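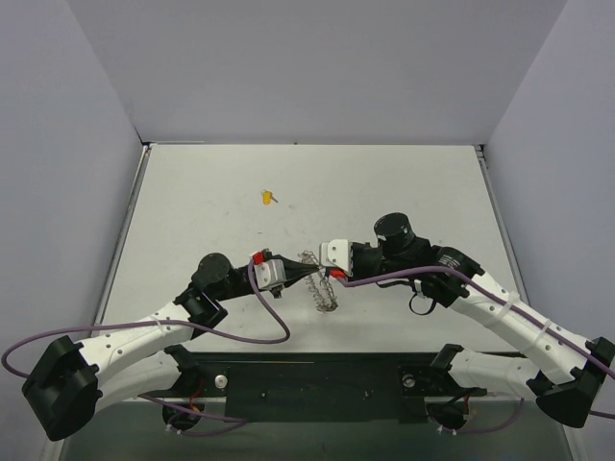
By Līga Vanags

A static bike ride for people with leukaemia has finished far ahead of its target, and it was a joy to follow from start to finish. The Gindale Ride went ahead in April with every rider pedalling at home - in kitchens, garages and one very narrow hallway - and the money goes to the Abdel Rahman Fund, which helps families with travel and rent while a relative is having treatment.

Each of the 18 riders covered 118 kilometres over the month. Theano Ververidis, who had her own stem cell transplant four years ago, did hers in short bursts before breakfast and sent the others a cheerful message after every one.

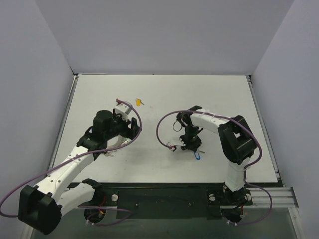 Riders signed up in pairs this year, a change that went down brilliantly. One partner could take over the fundraising page when the other was tired, and the two compared distances every evening by phone. Two arms fixed side by side along the same edge of a table, as in the photo, can share a job easily enough, but these pairs were often streets or whole towns apart and still kept each other going. Othmane Chraibi and Ehab Alaoui, first-timers both, raised more than any other pair and have already put their names down again.

Bunetti, the cycle shop on the high street, lent turbo trainers to anyone without one, and Gerkard matched the first week's donations pound for pound.

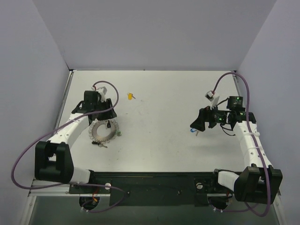 GINDALE, 13 May 2020 - The fund has now confirmed that the money will pay for 18 family rooms close to the hospital through the autumn. "I read the total twice and then rang my mum," said Fung-ping Au, who runs the fund's family service. "We've got people waiting for these rooms, and I can start phoning them this week." Donations are still open, and late ones will go towards taxi fares for patients who can't use the bus at the moment.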